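Wash the dishes in a tub

My sink is a good sink. It is deep, it is stainless, and it drains fast. I have stopped washing dishes in it, and I think most people with a small household should do the same.

What I use is a plain clear plastic tub that I bought for soaking sweaters. One August the drain in our building backed up for 3 days, and I had to do the dishes on the kitchen table with water carried from the bathroom. When the plumber left I kept going. That was two apartments ago.

The argument for the tub is mostly about water. You can only use as much as you are willing to carry or pour, and a tub a third full is enough for supper for two people. With a running tap I never had any idea what I was using. I also pay attention to the order now. Glasses go first, then cups, then plates, then whatever had oil in it. Everyone's grandmother knew this, and the dishwasher let us forget it.

The second argument is about breakage. A metal sink is hard and the faucet hangs over it. I chipped 2 good bowls on that faucet in one winter. Plastic gives a little. My neighbor Marianna Chmielewska has her mother's plates from Skorau, and she won't put them in anything else.
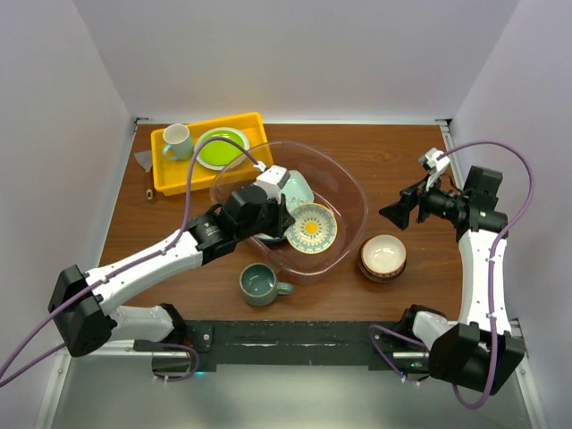 A plate, a patterned bowl and another dish share the clear tub, with the yellow tray behind it.

The tray matters nearly as much as the tub, and people skip it. You need a second place with raised edges, so that a mug and a plate can sit together without wandering across the table. Mine goes at the back, where my sleeve won't catch it. A bright color helps, because I can find it under a dish towel. A baking sheet will do if that's what you have.

I also keep a scraper next to the tub. Scrape everything into the trash before it touches water. If you do only one thing from this column, do that. Dirty water is mostly food that should have gone somewhere else.

Now the objections. Kamarul Osman wrote to me after I mentioned this last time and said a tub is one more thing to store. That's fair. Mine hangs on a nail inside the closet door, and when we had no closet it stood behind the trash can. He also said he cooks for 21 at his church hall. In that case use the big sinks, and I would too.

Others say standing water is unsanitary. It is if you leave it standing. Change it when it goes gray, and rinse with clean water at the end. I use a pitcher for that, and pour over the plates while they lean in the rack.

You will lose a little table space for twenty minutes in the evening. I have come to like that part. I sit down to wash, which I could never do at a sink, and my back is better for it. My husband dries across from me and we get the next day's shopping list done.

Buy a tub wide enough for your largest dinner plate to lie flat, and take the plate to the store with you. The tall narrow ones are for mops.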